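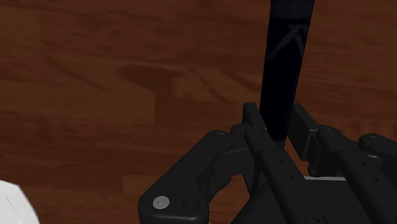

Rod held upright in the black multi-fingered hand, simulated, wooden floor behind.

Notebooks Pomumero Simulation Hardware Parts Store Search Back to Index

Pomumero notebook, November
Entry by Soon-im Kong
Subject: readiness for table clearing, first full set

Started 8:40 a.m. All work in this entry was carried out in the Stelmakh simulator. No hardware was moved and nothing below should be cited as a result on the physical arm.

The question put to us by Tustik is whether an arm could be left to clear a kitchen table after a meal without supervision. The earlier reply in this notebook was that it depended on the table. That reply was not considered sufficient, and the present set was drawn up to replace it.

Grip checks came first. The rod is retained from the previous series as it gives the fingers very little surface to work with and shows slip clearly in the log. The pass condition is unchanged: the object must stay in the grasp for 6 seconds with the wrist held still. The Unditz controller met this condition consistently once the fingertip force limit was raised. At the old limit the rod rotated slowly within the grasp. The contact log reported a firm hold throughout the rotation, so the contact log alone should no longer be accepted as evidence of a grasp. Please use object pose as well.

A broom handle, a wooden spoon and a curtain rod all present the same problem, and in a home they are seldom offered up one at a time by a helpful person. A good hold on a rod tells us that the fingers can close properly. It says very little on whether the arm can find the thing, reach it past other things and set it down where it belongs.

The table set followed at 10:15 a.m. Five items were assigned for removal: loaf, cabbage, plate, pencil and frying pan. Each was given 200 attempts, for 1000 in total. The other objects were left in place as obstacles and were not to be disturbed.
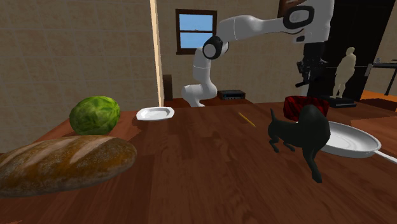
Table layout, simulated. Gripper above the right side of the table, no object held.

Of the 1000 attempts, 370 ended with the correct item removed and the remainder left standing. An attempt was marked as failed if the item was dropped, if any obstacle was knocked over, or if the planner gave up. The breakdown by item is in the shared folder and will not be copied here.

Remarks by item, for whoever takes the next set:

Cabbage. The best of the group. It is round, it tolerates an untidy approach, and the fingers close on it from nearly any direction. I would be content to report cabbage as solved in simulation. A real one has loose outer leaves and that will need its own test.

Loaf. Generally acceptable. Where the grasp was taken near one end, the other end swung down during the lift and swept the table. The planner should be made to prefer the middle third.

Plate. Poor. It is small and lies flat, and the fingers need an edge to get under. Sliding it to the table edge first was tried by hand-written script and was promising, although it is slow and the plate went over the side more than once.

Pencil. Poor, for the same reason. The fingertips met the tabletop before they met the pencil. Tustik has asked whether a suction cup would serve. It would not, on a pencil.

Frying pan. The handle is an easy grasp in isolation. The difficulty is the black dog figurine standing beside the pan, with its tail and hind legs very close to the rim as seen from our viewpoint. The planner treats the figurine as a solid box, finds no clear path and stops. With a closer collision shape it found a path and then usually tipped the dog. A person would move the dog first. Our task description has no means of saying so, and I regard this as the most useful finding of the day.

Position for the reply to Tustik: the system can pick up certain bulky items from a crowded table in simulation. It cannot clear the table. Unsupervised use in a household should not be discussed at this stage, and a date should not be offered. Shop-floor sorting, with known parts in known trays, remains the more reasonable near-term request and I have said so in the draft.

There was some discussion at lunch on whether the obstacle rule is too strict. The view was put forward that a householder would forgive a nudged ornament. I have kept the rule as written. An arm which is permitted to nudge a figurine is also permitted to nudge a glass, and the scoring cannot tell the two apart.

To do:
Repeat pan attempts with the dog listed as movable.
Restrict the loaf grasp to the middle third and rerun.
Ask Unditz for the revised force limits in writing, including the default on restart. The controller went back to the old value after a restart at 2:30 p.m. and part of the rod series had to be redone.
Add object pose to the standard grip log.

Logs saved 4:50 p.m. The pencil folder is mislabelled as "plate_b" and I will correct it in the morning.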